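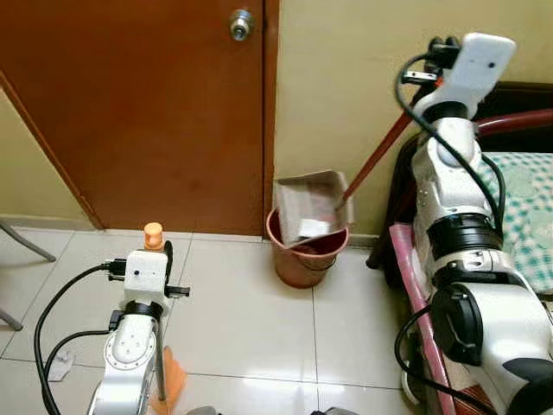
Re: [sitebuilders] Type size on the Geltari redesign, and the menu thing

Hi all,

Sorry for the slow answer, I had the Zeltarden relaunch to get out the door and then my inbox ate me alive. Tiina, I'm going to take your message in chunks, I hope that's okay.

Tiina Ojala wrote:
> We moved the body text on the Geltari site from 15 to 18 pixels
> and now the client says everything looks "like a children's book."
> I like it bigger. Remo likes it bigger. The client's sister does not
> like it bigger. Do I go back to 15, or is there a middle road?
> Also they want the whole menu tucked behind the three-line icon,
> on desktop too, because a competitor does it.

First, please don't go back to 15! I'd bet you a good lunch that the size isn't what's bugging them. I looked at the test page last night and your lines are still set as tight as they were before, and the column got wider along with the type. So you have big letters packed close together in a very wide block, and yes, that does feel a bit like a picture book. Try 17 or 18 with more air between the lines, and pull the column in until you get a comfortable line of maybe 65 or 70 characters. Then show it to them without saying what you changed. I did this with Fitzsimmons last March and the same person who had complained about "huge text" asked me if I'd made it smaller (I had made it one pixel bigger, and I kept my mouth shut).

The other thing is your headings. They didn't grow with the body, so the small subheads are now barely bigger than the paragraphs under them and the page goes kind of mushy. Bump those up or make them a heavier weight. I'd do weight first, it's less work and you won't get ugly line breaks on phones.

Oh, and the pale gray for the captions has to go. I know it's in their brand book. Brand books are written for paper by people with very nice monitors. Go two steps darker and I promise you they won't notice.

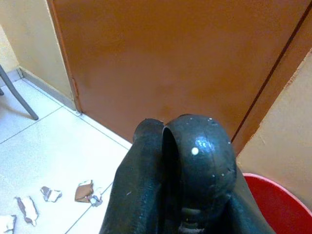
So what should you tell them about hiding the menu on desktop? Tell them to keep the five main links out in the open, where people can read them without clicking, and put only the leftovers behind the icon.

I'm a little bit of a bore on this one, so forgive me. On the Dutura shop we tried it both ways. With the links hidden, 171 people opened the menu out of 3,130 desktop visits. With the links showing, 1,083 people clicked on one of them, and the number of visits was almost the same. It wasn't a proper study, the two runs were in different months and there was a sale on during the second one, so take it with salt. But even if you knock off half for the sale it's not close. I can send the spreadsheet to anybody who wants it, it's ugly but it's all there.

If they really, really want the icon because they like how it looks, put the word Menu next to it. Assunta Palumbo talked me into that years ago and I've never gone back.

A couple of leftover bits from the thread:

Maureen, the jumpy header you asked about is the web font loading late. Pick a fallback font with a similar width and it settles down a lot. If it still jumps, send me the link off list and I'll poke at it.

Remo, I have no opinion on rounded corners. Okay, I do, but they should all be the same roundness, and right now your buttons have one, your cards have another, and the search box has none. Pick one and be done with it.

And has anyone here heard from the people who make that slider plugin we were all using? I've got two old sites still running it and it's been throwing warnings since the last update. I'd love to swap it for plain static images, but the owner of one of them adores her slider. Any lightweight suggestions welcome, nothing with a subscription please.

I'm around until 4 or so today, then offline till the morning.

Tiziana

--
Tiziana De Luca
small sites, mostly on time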